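Keep the Paper Where You Can Reach It

So I threw out a shoebox of old letters in December and I've been annoyed with myself ever since. I'm not a hoarder (my sister would argue). I had just moved into the smaller place on Ventura and I was in one of those moods where every object looks guilty. I scanned the letters first, all 396 pages of them, on the machine at the library, and then out they went with the cereal boxes.

And I have not opened those scans once. Not one time! The shoebox I used to open every few months, usually while looking for the tape. I'd sit on the floor and read my aunt complaining about her landlord in Nidodstead and lose half an hour. A folder on my laptop doesn't do that to me. I never trip over it.

My opinion, for whatever it's worth, is that we've been sold a bad trade on paper. Scan it and toss it, everybody says, like the words are the whole thing. I think part of the point of a letter is that it's in the way.

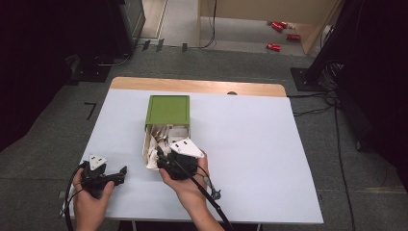 Bhupendra Vashisht wrote back to an earlier version of this and said I was being sentimental, that his parents left him nearly 500 letters in damp cartons and he would have traded every carton for one decent scan, because half of them had stuck together and couldn't be read at all.

Okay, fair. That's a real loss and I don't have a clever reply to it. Damp is damp. If your paper lives in a basement, please scan it tonight. What I'm grumbling about is the second step, the tossing, which people treat like it comes free with the first.

I used to buy my stationery at a shop called Mindska, back when I still wrote letters myself, and the woman at the counter wrapped everything in thin tissue like it was a wedding present. It drove me nuts. Then I'd get home and smooth out the tissue and use it in drawers for years. I still have a sheet of it lining the drawer with the good spoons, and it's the only thing I own from that whole part of my life. I can't even tell you what I bought that day.

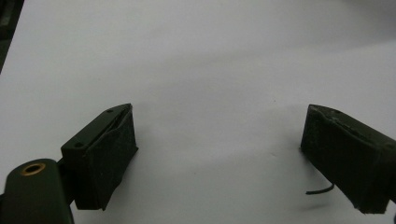
White surface, black pads.

Anyway, money. The fancy way to do this now is a service, and I looked into one called Vadon where you mail off your papers and they send back a tidy file and shred the rest. They wanted 400 dollars for what I had left. For that I could buy a cabinet! I could buy a pretty nice cabinet and a chair to sit in while I read what's in it, and

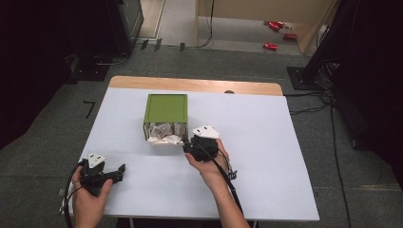

I'd still have enough over for stamps, so I could maybe answer one of the people who is still around to get an answer. The cabinet doesn't ask me for a password, either. My password for the cloud thing has been reset so many times that I think it has given up on me.

I do get the appeal of an empty shelf. I walked around the new place that first Saturday feeling light as a feather, and it lasted until dinner. Then I wanted to check what year my aunt got the dog, and I had to remember what I'd called the file. I'd called it scan 701. I have no idea why, and I never did find the dog.

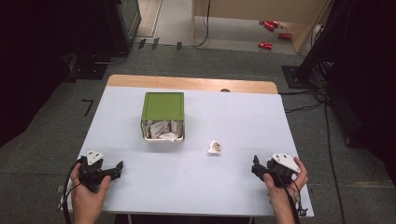 My sister says I should just print them all out again, put them in a new shoebox and quit complaining in public. It's the ink she's wrong about, she thinks it's cheap.

But I might do it anyway, at least for the landlord ones. They won't smell right and the creases will be gone, and my aunt's green pen will come out gray on my printer. I'd take that over the folder. I've already got a box picked out, and it's going on the hall shelf right next to the tape.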